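Food Storage and Household Waste
Unit 4 handout: Keeping dry goods

Read this before Wednesday's session. Femi Nnaji will cover the first half and Adebayo Bashir will take the questions on labeling.

1. What makes dry food spoil

Flour, rice, beans, oats and sugar are called dry goods, but all of them hold some water. Spoilage starts when they take up more of it from the air. Brown rice and whole wheat flour have a second problem. They contain oil, and the oil turns rancid even when the food stays dry. White rice keeps far longer than brown for this reason.

Warmth speeds up both processes. A shelf over the stove is the worst place in most kitchens.
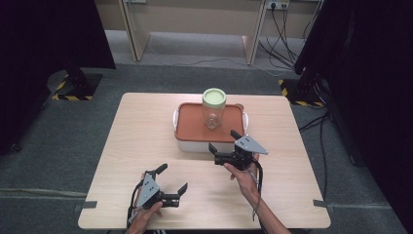

Insects are the third cause. Grain weevils and pantry moths often come home inside the package as eggs. Freezing a new bag of flour for several days kills most of them. Let the bag return to room temperature before opening it, or moisture from the air will settle on the flour.

2. The Drarkham household survey

The survey is the main reading for this unit. Students visited 149 homes in Drarkham and Gullard and logged 727 items of dry food that had been thrown away. Look at Table 2 in the course packet and note the following.

Flour was the item thrown out most often, followed by dried beans.
Many discarded items were past the printed date but showed no sign of spoilage.
Homes that shopped weekly threw out less than homes that shopped monthly.

The survey relied on people keeping their own logs, so small amounts were probably missed. Danladi makes this point in the second reading. Be ready to say whether you think it changes the result.
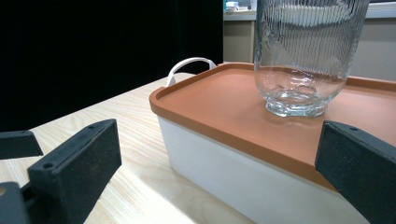 3. Dates and labels

"Best by" refers to quality. The maker expects the food to taste as it should until that date. It does not mean the food is unsafe the day after. Infant formula is treated differently and should not be used past its date.

When food is moved out of its package, the date goes with the package. Write down the name of the food, the printed date and the day it was opened. Masking tape and a marker are enough.

Put new stock behind old stock. Brendo calls this "front first" in chapter 16, and most other authors call it first in, first out.

4. For next time

Check one shelf at home and list every item with its printed date. Bring the list to class. Read Brendo, chapter 16, up to the part on canned food.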